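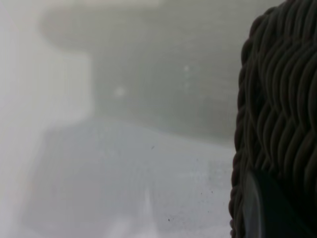
1/ Bread basket thread, because three of you asked and I am incapable of answering anything in one post. Dark brown, woven, braided all the way along the rim. I've been hunting for one like this for ages and I have OPINIONS now.

2/ Background for new people: I bake on Sundays, I'm not very good, and I've been putting my rolls out on a dinner plate like some kind of animal. My neighbor Mārtiņš Kütt came over for soup last winter, looked at the plate, looked at me, and said "you don't own a basket?" I've been thinking about it ever since.

3/ So. I started at Pilbridge, the big home store out past the freeway. They had a whole wall of baskets and every single one was either a laundry situation or so tiny you could fit maybe a lemon in it. Also a lot of them said GATHER on the side. No thank you.

4/ Then I went down the online hole. One site gave me 2,427 results for "bread basket." I did look at a lot of them (it was a slow week). Half were wire. Wire is fine for fruit, but my rolls are crumbly and I'd be sweeping under it all through dinner.

5/ Mircea Grecu from my old baking class told me to try Buller, the restaurant supply place, since they sell to regular people on weekdays. Went on my lunch break. A whole shelf of baskets, stacked up next to the sheet pans, and not a word printed on any of them!! Paid $17 and walked out feeling very smug.

6/ What I like, now that I've got it at home: the braid. It's a thick twisted edge that goes all the way around the top, so it's a bit knobbly along the outside and it looks way fancier than seventeen bucks. Rounded corners too. My old square tray had corners that got me in the hip every time I went past the counter.

7/ It's the synthetic rattan kind of weave, flat strands. I know some people get sniffy about that. I had a real willow one years ago and it shed little splinters into everything, and then the dog ate a corner of it. I'm at peace with fake.

8/ Color is a really, really dark brown. In the store I thought it was black. I was worried it would look heavy on my white table but I love it there, and golden bread against something that dark is going to look so good. (My sister says it looks like a hotel breakfast. I'm choosing to hear that as a compliment.)

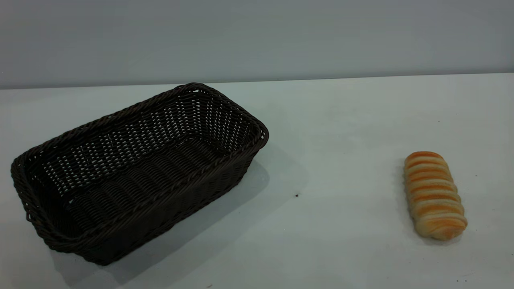
9/ OK, the roll! A couple of you zoomed right past the basket and only want to talk about the roll. It's the long ridgy kind, golden orange on top of each ridge and pale down in the grooves. I'd happily eat one standing up in the kitchen with way too much butter.

10/ I'm going for long rolls on purpose, by the way. Round ones slide around and pile up in the middle of a basket, and the long ones line up nicely if you lay them the same way as the weave. I do two layers and then stop, or the top ones go rolling off when someone passes it down the table.

11/ Liner question, since it's come up 5 times already: yes, I use one for dinner. There are little gaps in the weave up near the rim and I don't trust my crumbs. Just a cotton napkin, folded on the diagonal with the points hanging over. For one or two rolls at breakfast I don't bother.

12/ Cleaning. I tip it upside down over the sink and give it a few good smacks, then go over the braid with a dry pastry brush. If butter gets on it, damp cloth, drop of dish soap, let it sit out on the rack overnight. I haven't put it in the dishwasher and I'm not going to be the one who finds out.

13/ Things I would change: I wish it had handles. That's it. I looked at a Moltano one with handles and it was gorgeous and it cost more than my toaster.

14/ Its big debut is dinner at Bạch's place this weekend. I'm on bread, she's doing the noodles, and I've promised enough for everybody plus leftovers for the kids' lunches. So Friday night is me and a very large bowl of dough. Send strength.

15/ If you have a bread basket you love, show me in the replies. Especially if it has handles and especially if it was cheap. And if anyone has a trick for keeping rolls warm without them going soggy under the napkin, I'm begging you, I've tried the hot tile thing and I just burned a napkin.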